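Fleece sweatshirts take up my whole drawer - how do you fold yours?
Laundry & Closets
Posted by marsden_lane, Saturday

We moved into a smaller apartment in July and I have one drawer for everything warm. My fleece comes out puffy however I fold it and the pile falls over when I shut the drawer! I start on the bed, on top of the spread.
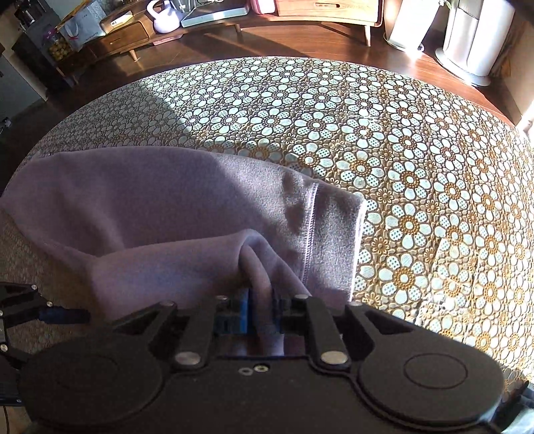
The drawer is 38 cm wide, if that matters. I've tried rolling, and the rolls pop open overnight. Is there a fold that stays put? I love these things and don't want to give any away.

Ashley Fairclough
Yes, there is, and it's so satisfying once you get it! First, move off the bed. A mattress gives under your hands and you can't press the air out. I do all mine on the dining table now and it's a whole different job. 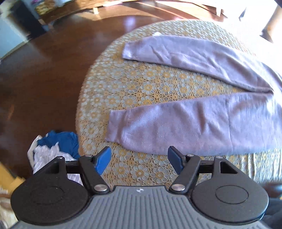 Sleeves are where most of the bulk comes from. Get them straight before you do anything else - both out to the same side, one running along above the other, like the lavender-gray one on the round table, and smooth the body while you're there. Then bring the sleeves back over the body, fold it in half the long way, press with your forearm and fold up from the hem in 3. Stand it on its edge in the drawer. Mine stay up even when I pull out 2 at once!

lamura172
what she said. also dont use softener on fleece

Tretcombe Tess
I'm all for the table too, and I wrote up my version for our building's newsletter last winter. Pasting it in, hope it helps! 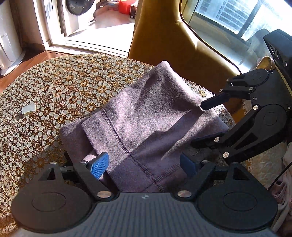
2 min read

Find the seam first and let it guide you. Fleece slides, so if you fold by eye you end up with one fat side and one thin side. Line the edges up with the seam, hold the fold down with one hand and bring the rest over with the other. Go slowly on the thick ones. A tablecloth is fine underneath, it even stops the fabric skating around. Hoods get tucked down inside the neck before the last fold.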